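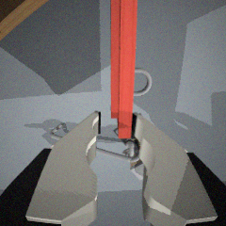
Room block for wedding guests: final invoice does not match the contract
Posted in Travel and Lodging > Groups and Events

Elibariki Mushi
I signed a room block agreement with the Quezada, a small beach hotel, for my sister's wedding in December. The booking was made through an agency called Liltero, but the contract names the hotel as the other party and I am the signer for the group. Guests pay for their own rooms. I paid a $200 deposit.

The contract has an attrition clause. It says the group must use 80 percent of the "contracted room nights" or pay the difference at the group rate, plus tax. The estimate attached to the contract put the maximum I could owe at $1207. The hotel has now sent an invoice for $1595, and the deposit is not shown on it anywhere.

Things I have checked so far:
The group rate on the invoice is the same as in the contract.
At least 5 guests booked the same hotel through a discount site and not through the group link. They stayed on the same nights as everyone else. As far as I can tell, they were not counted.
Two guests checked out a day early.
The cutoff date passed before the wedding and the unsold rooms went back to the hotel at that point. I have no idea whether the hotel resold them.

Can the hotel charge more than the estimate? And do the guests who booked elsewhere count toward the 80 percent? I have asked Liltero twice and both times was told to contact the hotel. The hotel told me to contact Liltero.

Fung-ping Ko
I handled group contracts at a hotel for several years. Your answer depends on the wording, so have the signed copy open when you read this.

1. The estimate. In most agreements an estimate is not a cap. Look for "not to exceed" or "maximum liability" in the body of the contract or on the estimate sheet. If the sheet says "maximum" and the contract says that attachments are part of the agreement, you have a decent argument that $1207 is the limit. If the sheet says "estimated" and nothing else, the argument is weak.

2. Tax. Check whether the estimate was before tax. Some hotels quote attrition without tax and then bill occupancy tax and a service charge on top. Whether occupancy tax is due on a room that was never occupied depends on the location. Ask the hotel to state in writing which tax it is charging and at what rate. A resort fee on an unoccupied room should be questioned in every case.

3. Guests outside the block. Look for a paragraph on "credit for rooms booked outside the block" or "cross-check of guest list." If it is there, send the hotel a list with full names and arrival and departure dates, and ask for it to be compared with the in-house list for those nights. Include confirmation numbers if the guests still have them. If the paragraph is missing, ask anyway. Many hotels will give the credit, but they are not required to.

4. Early departures. These normally reduce your pickup by the nights not used. However, if the hotel charged those guests an early departure fee, it should not also bill you for the same nights. Ask the two guests for their folios.

5. Resale. Some contracts reduce the charge by any rooms resold. Others reduce it only if the hotel sold out. Ask for the occupancy report for each night of the block.

The deposit is a separate matter. Unless the contract calls it nonrefundable, it should appear as a credit. Ask for a corrected invoice before you pay any part of the balance.
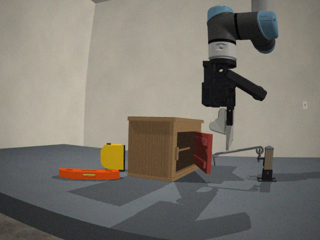 Small wooden cabinet with its red door open, tape measure and spirit level also on the tabletop.

Send everything in one email to the director of sales, with the agency copied. The front desk can't adjust a group master account. Keep to the line items - rate, nights, tax, deposit - and leave the service complaints for another message. If your contract has a deadline for disputing charges, it usually runs from the invoice date, so check that first.

Bikmont
Same thing happened at my cousins wedding, we just didn't pay and they stopped asking. Next time don't do a block, let people book what they want.

Fung-ping Ko
I would not follow that. If there is a card on file for the master account, the hotel can charge it after the due date, and the signer is personally liable under most of these contracts.

Elibariki Mushi
Thank you. The sheet says "maximum attrition, excl. tax," so the tax explains part of the gap but not all of it. There is a cross-check paragraph on the last page. I have four of the confirmation numbers and am waiting on the other one before I send the email.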